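Notes for the Thursday slot, 25 minutes including questions. Talk slowly. Drink water before, not during.

## Opening

Good evening. I've been asked to speak about tables, and I have 25 minutes, which is more than most people give a table in a lifetime.

Ask for hands: who can describe the top of their kitchen table without mentioning what's on it? (Wait. Somebody always says "brown".)

My own excuse is Mereck, the shared workroom we fitted out above the bakery. I spent the whole of March choosing a surface for people to put mugs on. The shortlist was 2 samples, both pale, both called something like Oat. I carried them about in a bag and showed them to strangers.
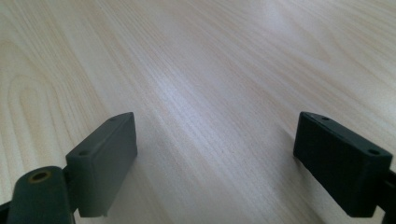 So I went for pale, against advice. The advice came from the supplier, Yakubu, who told me pale shows everything. Dark shows everything as well, in my experience, it just shows crumbs first and dust second.

## Grain (don't rush this bit)

Most of the grain on this top runs straight, in fine close lines of cream and beige. Then over on the left it loses its head and goes into loops, one inside another. The trade calls this cathedral grain. I've looked at it for long enough to see a tongue, a trout and the ring road at Trernuvura, and never once a cathedral.

Points to make:

- Straight grain is restful and makes a long table look longer.
- Loops draw the eye. People will put their mug on them. I can't prove this.
- Decide which end the loops go before the legs are on. (Pause for the joiners to laugh. If no joiners, carry on.)
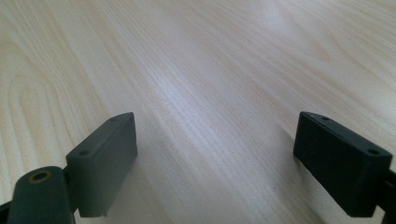

*Pale top, loops to the left, shine across the middle.*

## Shine

The sheen is where I get letters. A smooth top under a bright light gives you a whitish band across the middle, and inside that band your expensive grain is gone. You've paid for it and you can't see it. Move your head and it comes back, and something else goes.

Cures, in order of cost: sit somewhere else; move the lamp; buy a matt finish and start again. At Mereck we've settled on the first.

## Keeping it clear

Now the hard part. A bare table lasts until the first person comes in with post.

We had a rule at Drerketti, my last place, that everything came off the table by six. It lasted 18 days. It was killed by a jigsaw.

What I do now is wipe along the grain, with a damp cloth and then a dry one, and put nothing "just for a minute". I own a tray for the just-for-a-minute things. The tray is full and lives on a chair, so we're a chair down.

## Questions

Likely ones: coasters (yes), oil (ask what your finish is first), children (no opinion).

If there are none, pass the 2 samples round and get them back before the tea comes out.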